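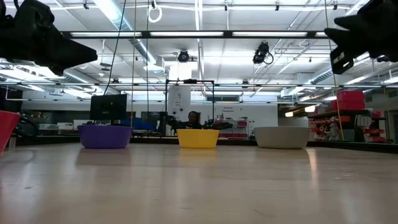
Figure 1. Bowls of different colors on a light wooden tabletop.

3. Notice and Claims in Low-Value Household Product Settlements

3.1 Background to the four settlements

The settlements reviewed in this section all arose from claims that the label on a household product promised more than the product could deliver. The goods were inexpensive, were sold mostly through supermarkets and discount stores, and were rarely bought with a receipt that the buyer had reason to keep. Each case was brought as a class action on behalf of people who had paid for the product during a set period. None involved a claim for bodily injury, and each settled before trial.

The Mikik case concerned food storage containers sold as safe for use in the microwave. The plaintiffs alleged that the lids bent after ordinary heating and that the words on the package gave no warning of this. The Zellia case concerned a line of mixing bowls and serving dishes whose packaging described them as resistant to stains. In the Wieser case, the dispute was over the word "unbreakable" on children's tableware. The Drutska case concerned a dish soap described on the front label as gentle on all surfaces, while a smaller statement on the back advised against use on certain coated pans.

The defendants denied liability in all four matters. The settlement papers therefore tell us little about whether the labels were false in the legal sense. They are more useful as a record of how the parties expected buyers to learn about the settlement, what buyers were asked to show, and how the court was told about the results. Those are the questions taken up here.

3.2 Materials

We collected the settlement agreement, the long and short forms of notice, the claim form, and the administrator's final report in each case. In the Drutska case the final report was filed in two parts, and the second part, dated 5/27/20, corrected several totals in the first. We used the corrected totals throughout. Where an agreement had been amended after preliminary approval, we coded the amended version and kept the earlier one for comparison.

In addition to the court papers, we surveyed adult shoppers on their experience with class action notices. Invitations went to 1,000 people drawn from a consumer mailing list, and 313 returned a complete response. The survey opened in April and used the short form notices from the four cases with the names of the parties removed. Each respondent read one notice and answered a set of questions about who could file, what a person would receive, and what would happen if the person did nothing.

The response rate limits what can be drawn from the survey. People who finish a questionnaire about legal notices may be more patient readers than the public at large. We treat the answers as a guide to where readers go wrong, and we make no claim as to how often such errors occur among all buyers.

3.3 How notice was given

Direct notice by mail or e-mail was possible only for a small part of each class. Manufacturers of low-cost household goods seldom know who their customers are, and the stores that do hold such records, usually through loyalty programs, were not parties to the cases. In the Wieser case one retailer agreed to send an e-mail to members of its program. The other three settlements relied on online banner advertisements, a settlement website, and a printed notice in a general interest magazine.

The banners were short. Most gave the product name, the words "class action settlement," and a link. The Zellia banner also carried the outer date of the class period, and the administrator's report states that this was added at the request of the court. The websites were more complete, but the path from the first page to the claim form differed a good deal. Mikik claimants could open the form from the first page. Drutska claimants had to pass through a page of definitions and a page of frequently asked questions before the form appeared.

All four notices stated that a person who took no action would give up the right to sue over the same label. The statement appeared near the end of each document. Survey respondents had more trouble with this point than with any other. Many took silence to mean that they would be left out of the settlement altogether and would keep their rights. Several wrote in the comment box that they had received such notices in the past and had thrown them away for that reason.

3.4 Proof of purchase

The agreements took two approaches to proof. Mikik and Wieser allowed a claim without a receipt, up to a fixed number of units per household, on a signed statement that the purchase had been made. Zellia and Drutska paid a reduced sum to claimants without a receipt and a higher sum to those who could produce one.

Defendants often defend a receipt rule as a guard against false claims. The concern is a fair one where payment is high in relation to the price of the goods. It has less force where the payment is close to what the buyer spent. A household that bought a set of bowls six years ago is unlikely to have kept the slip, and a rule that depends on the slip will in practice shut out most of the people who have a good claim. The Wieser agreement dealt with the problem in another way. It asked claimants to name the store and the season of purchase, and the administrator checked a sample of the answers against the list of stores that had carried the product.

The agreements were also uneven in what they treated as proof. Drutska accepted a photograph of the product with its label showing. Zellia did not, although its goods last for years and many buyers would still have had them in the kitchen. The Zellia papers give no reason for the difference, and no class member raised it by objection.

3.5 Reporting to the court

The final reports varied most in what they left out. All of them gave the number of claims received and the number approved. Only the Wieser report separated rejected claims by reason, and only the Mikik report stated how many approved payments were never cashed or accepted. A court reading the Zellia or Drutska report alone could not tell whether a low payout reflected weak notice, strict proof rules, or payments that went unused. Section 4 considers a standard form of report that would require each of these items to be stated separately.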